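2024-05-23
Bench notes, Wundix gripper kit, second week of the trial

Good long session on the kit today, and I want to get it down before I forget which thing I did in which order. For anyone at Londovbridge reading along: we have the Wundix kit on loan to decide whether it goes on the purchase list for the packing project, and these are my running notes, so please forgive the wandering.

Started the morning with the finger mounts again. The manual wants the screws snugged in a cross pattern, and I had been doing them around in a circle like a person changing a light fixture, so I took both fingers off and did it properly. The wobble I complained about last week is gone. I'm a little embarrassed about that, and I take back what I wrote to Reisinger (they are the reseller, and they were very kind about it). The mounting plate itself is a nice piece of work, and the locating pins are a snug fit without needing a mallet.

After that I ran the homing routine a handful of times to see if the zero drifts. It didn't while I was watching. I would like somebody else to repeat this first thing in the morning when the room is cold, since all my tests so far have been after coffee.

Then on to soft goods, which is the part I had really been looking forward to. Rigid boxes are all very well and the kit does them nicely, but what we get asked for is bags, pouches, lunch coolers, all the floppy things people carry around with them. I have been using the insulated bag with the zipper left open for this, and it has taught me more than everything else on the shelf put together. 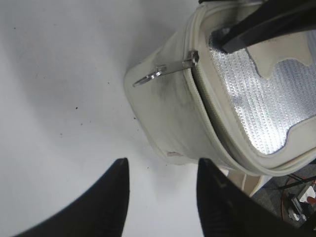

What makes a bag like that so hard is that there is hardly a spot on it that stays the same shape when you come near it. The rim gives and the sides fold in, and the shiny lining throws light back at the wrist camera in bright patches that move every time the wrist moves. I turned the exposure down by hand and that helped a good deal. The automatic setting kept hunting, brighter and darker and brighter again, and I finally got tired of waiting for it to make up its mind. I have saved my values as a profile called "shiny" in the shared folder, so help yourselves.

The zipper pull is another story. I would love to be able to tell a customer that the kit can close a bag, and I'm not ready to say that yet. The tab lies flat on the fabric and the fingertips have to come in very low to get an edge under it. My approach angle was too steep for most of the afternoon. I dropped it in small steps and was feeling more hopeful by the end, but I want to see it done with the narrow tips from Osik before I write a real opinion. Those are on order. They quoted 6 working days, plus shipping.

Prices, while I have the sheet in front of me. The kit as we have it, with the wrist camera and the standard tips, is 2981 dollars. A replacement pair of tips is 80, and the soft pads are 70 a set. I think the tips are fair and the pads are steep for what they are - I would want to know how long a set lasts before we sign up for a steady supply of them. The support plan is priced separately and I still haven't had a straight answer on what it covers after the first year. I asked back in February, before the loan was even arranged, and I will ask again.

The software deserves a kind word. I went in expecting to grumble, and the teaching screen is pleasant, with big buttons and plain names for things. You can jog the wrist, save a pose, give it a name and come back to it without opening a second window. The one thing I really dislike is that the undo only goes back a single step. I overwrote a perfectly good approach pose just before lunch and had to rebuild it by eye, and I said a few things out loud that I won't copy in here.

To do next:
Cold start homing check, first thing, by anybody who gets in early.
Try the lower approach angle with the bag turned the other way around.
Wipe the bench before the next run, dust specks show up in the depth picture.
Ask Reisinger about pad life and the support plan, both in the same message this time.
Narrow tips on the zipper tab when the Osik parcel comes. I'd like company for that one if anyone is free.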